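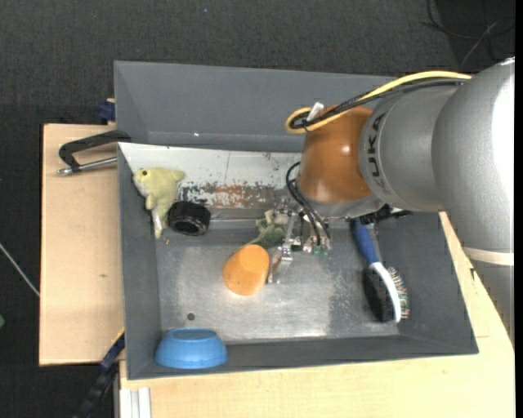

Bin A with the KUKA arm, cup near the finger, bowl against the front wall.

Ticket: grasp success estimate differs between the two bins
Project: Tovis (bin picking, self-supervised grasp scoring)
Opened by: Severyn Palamarchuk
Assigned to: Ostap Nechyporuk
Status: Resolved, one item left open

Severyn Palamarchuk wrote:

I open this ticket for the difference which I mentioned in the Tivodstead meeting. We run the same policy on the same set of objects. In bin A (front) the predicted grasp score agrees well with the real outcome. In bin B (rear) the prediction is too high, and the arm closes on nothing much more often than it should. I did 400 attempts in total, divided equally between the bins, and I moved all the objects by hand from A to B at the half.

What I already excluded:
- The network weights are the same file. I compared the checksums.
- Gripper calibration was done in the morning, before the first attempt.
- The object set did not change: plush toys, cup, bowl, hairbrush, the black ring. They are all from the Udville box.

What I did not exclude is the label. We do not have a human who marks success. The label comes from the finger opening after the lift and from the difference between the camera view before and after the drop. If one of these two is wrong in bin B, the whole result in our table is wrong too.

Ostap Nechyporuk wrote:

Thank you for the clear report. Before I touch anything, please answer:

1. Which objects have the false successes? Is it all of them or only the thin ones?
2. Did you use the image difference from the new script or from Yatsenko's old one?
3. Are the bins clamped? Last August we had a bin which moved a little each time the finger touched the floor, and it took us a week to find it.

Severyn Palamarchuk wrote:

1. Mostly the plush toys and the hairbrush. The bowl is almost never picked when it is upside down, so it does not give false successes, only honest failures.
2. The new script.
3. There are clamps at the left side, I checked them by hand and they are tight. I also drew a pencil line on the wood along the edge of the bin and after 10 attempts it was still on the edge.

Ostap Nechyporuk wrote:

Then I suspect the threshold of the finger opening. A plush toy is soft and the finger can close nearly completely on it, so a real grasp of a toy and an empty grasp give close numbers. In this case only the image difference decides. In bin A it works. In bin B, I think the "before" image is taken when the arm is still leaving the area, so the difference is large even if no object was removed.

Please try this:
- Set the waiting time before the first image to 2 seconds, for both bins.
- Save the image pairs and do not only save the score.
- Repeat the bin B part with the same random seed.

Do not retrain yet. If we retrain on the present labels, the network will learn that an empty grasp in bin B is good.

Severyn Palamarchuk wrote:

Done on Saturday, June 4, 2022, when the lab was quiet. You were right about the arm. In the old pairs from bin B one can see a part of the yellow cable in the "before" image and not in the "after" image, and the script counts this as a removed object. With the longer wait the cable is out of the view in all the pairs I looked at.

The predicted score in bin B is still a little higher than the real outcome, but the difference is now similar to bin A. I put both curves in the shared folder under the ticket name, together with the pairs.

One more remark. The white panel on the rear wall of bin A has peeling paint and rust. I have two pairs where the script marked a change exactly there, without any object near to it. Perhaps a small piece of paint moved. For now I masked the panel.

Ostap Nechyporuk wrote:

Good. The mask is fine for evaluation, but please do not use it for training data, as objects which lie against the panel would be lost from the label. The light green toy in the corner would be one of them.

I merged the waiting time into the main configuration. All bin B labels collected with the new script before this change must be marked as doubtful. I will write the filter for them.

Resolution: image taken before the arm left the camera view. Waiting time changed.
Open item: repaint or replace the rear panel of bin A (Severyn).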